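Notebook Entries Protocols Stock list Shared files Search

May, morning start 8:15

Stove bench, entry 41. Fuel for three-night trips, continued from last entry.

Last time I wrote that the small alcohol stove was using too much fuel in wind, and I promised to repeat with the pot lid on and the foil screen closed. I did it this morning on the balcony side, with the door open. Water 700 ml, taken from the tap and left to stand overnight so the start temperature is the same as the room. Pot is the wide one from Skekus, the one with the folding handles that I don't like.

First burn, lid on, screen fully closed: the flame was choked. It became yellow and lazy and there was soot on the bottom of the pot. I stopped it before boiling and did not write the time, it has no meaning. Second burn, lid on, screen open by two fingers on the side away from the wind: good blue flame, rolling boil, and fuel left in the cup. Third burn the same as the second, to be sure. I got 37 g of fuel used in both, which made me a little suspicious, so I checked the scale with the brass weight. The scale is fine.

So the screen must have the gap. In the old entry I blamed the burner holes, please ignore this, I have crossed it out there.

Gas canister for comparison: I did not do it today. The Vamomberg canister that was on the shelf is nearly empty and an almost empty canister behaves differently, the pressure falls. Whoever goes to the shop next, please bring a full small one, the same brand, not the mixed one for winter. 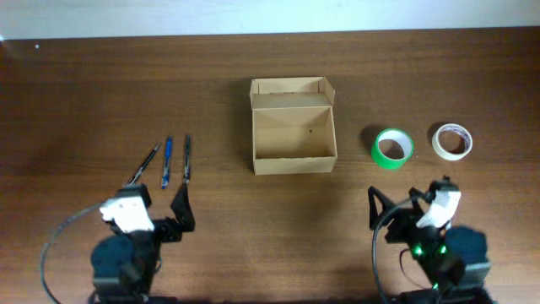

The food side is where I lost the most weight in the last plan, so I went back to the packing again. For three nights I had every meal in its original packet, and the packets alone were heavy and stiff and took the space of one sleeping shirt. Now I put dry portions in thin bags, one bag for one meal, and press the air out by hand. Before they go in the backpack I sort the bags in an open cardboard box, one day standing behind the other, and it is easy to see when a breakfast is missing. I write the amount of water directly on each bag, and tape goes only over the fold. Tape over the writing makes glare under the headlamp, I could not read my own numbers at Ishida ridge last autumn and made soup from the couscous.

Couscous stays in the plan. It needs no simmering, only boiling water and patience under the lid. The red lentils are out for alcohol stove trips. They want a long simmer and I have no good way to make this flame small. I tried the simmer ring again and it falls to one side when the pot is moved. On gas they are no problem, so I keep them in the list with a note "gas only".

Pot cozy. Made from the old sleeping mat, closed cell, one layer around and two on the bottom. Rice that is sold as quick rice was soft enough to eat after sitting in it, with no more fuel after the boil. Normal rice was still hard in the middle. I ate it but I would not give it to other people. The cozy got a little shiny on the inside where the pot was hottest, I don't think it melted, but check this before the next use. Maybe put baking paper between.

Note on the dried vegetables: the carrots from our own dryer need soaking in cold water before the stove is lit. I put them in a screw jar after lunch and carry them like this until camp. It is extra weight for half a day but it saves fuel, and I think the taste is better too. The peas are strange. Some of them stay like small stones whatever I do. Next time blanch them before drying, and prick the skin, as somebody wrote on the first pages of this book.

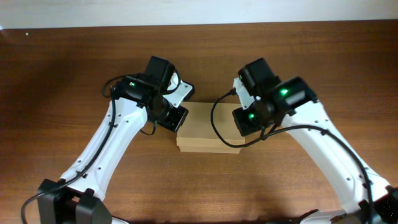 Tomatoes dried very well and can go straight in the pot. I cut them thinner than the last time and turned the trays at noon. The leather from tomato paste is even lighter, it breaks in the hand and dissolves in hot water in no time, only it glues itself to the bag if the bag is warm. Keep it in the middle of the pack and not in the lid pocket.

Cheese: the hard one survived, the soft one no comment.

Weights for the full plan. I made the table in the shared file, so here only the things that changed. Bags instead of packets, lighter. Alcohol bottle, the same. Screen, the same, but I cut a corner from it for the gap and bent the edge so it doesn't scratch the pot. Second spoon removed. I put back the small bottle of oil, because without it the evenings taste like paper and I come home hungry. Oil goes in the double bag, upright, beside the pot. The bottle opened once on the way to Wanport and I still find the smell in the side pocket.

Questions I still have:

Is the 700 ml really needed for one person? For one dinner and one tea I think yes, but at breakfast I always throw some away. Try 2 smaller boils and weigh the fuel for each.

Does the gap in the screen need to follow the wind, or is one position enough? Today the wind was steady, so I can't say.

How long is the tomato leather good in a drawer? I left one piece open on the shelf with a label on it. Please don't eat it.

Afternoon, 4:30. Added one more burn with the lid off, only to have the number. The water boiled at the end but the cup was dry a moment later, so no reserve at all. Lid stays on the packing list with a star. The soot on the Skekus pot came away with ash and a wet cloth, the handles are still loose. Stove is cold and back in its tin, the alcohol is in the metal cabinet. For the next entry: gas comparison, if there is a canister, and the peas.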